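3.2 Listening to the Mendonça recordings

I should say up front that I came to these records as a fan, long before I had any idea of writing about them. Mendonça put out four albums on the Muvden label, and I played the second one so often that I stopped hearing it. So for this part of the study I made myself start over, with headphones on and a notebook open, going through all 38 tracks in the order they were released.

What I wanted to know was pretty simple. When does the singer come in? On the early songs you wait and wait — the guitars go round more than 40 seconds before anyone opens their mouth, and I love that (my coding partner didn't, and said so in the margins). By the last album the voice is there almost at once.
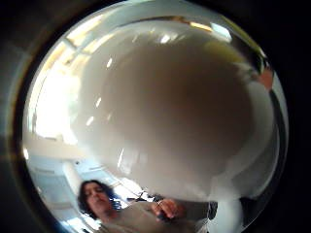
Page last changed: April
Figure 3. Close view, soft focus.

I counted a song as a "late entry" if the first sung word came after the first full turn of the main riff. Humming didn't count. Neither did the spoken bit on "Cellcombe," which we argued over for most of an afternoon! By that rule, 22 of the songs are late entries, and nearly all of them sit on the first two albums.

Now, it would be easy to blame the producer. Briltano, the studio where the last two albums were made, had a name for short intros, and other bands who recorded there went the same way. But the live tapes muddy things a bit. On stage the band kept stretching the openings of the newer songs, sometimes by a lot, so the taste for a long wait clearly hadn't gone anywhere. I come back to those tapes in Section 4, where the tempo changes get their own table.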